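Kornetex mill open day, Rostside

We got to Rostside just before ten on Thursday and there was already a line past the bike racks. Kornetex only opens its weaving mill to visitors once a year, in August, and I have wanted to go ever since I bought a Bassi blanket at the Ziltham market and read on the label where it was made.

Groups of 21 went in together, with foam earplugs handed out at the door. You need them! The weaving hall has 50 looms, and when they are all running you feel it in your teeth. Our guide stopped one so we could lean in and look at the warp, thousands of threads as fine as hair, and then started it up again - the cloth grows faster than I ever imagined.

My favorite part was the dye house. It smells of wet wool and vinegar, and there is a wall of sample cards going back decades, every one labeled by hand. I could have stayed there all morning (my sister did try to). The finishing room was quieter, and we got to feel the same blanket before and after brushing. Huge difference.

The tour took about 4 hours with the lunch break, and the pea soup in the canteen was very good. Seconds are sold by weight in the old boiler house, so bring a big bag. I came home with two throws and a bundle of gray offcuts for patching.
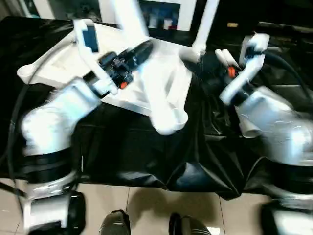
The seconds were nearly gone when our group came through at three, so I'd book a morning slot if they still have one. Does anyone know if the dye house is open on the winter tours too?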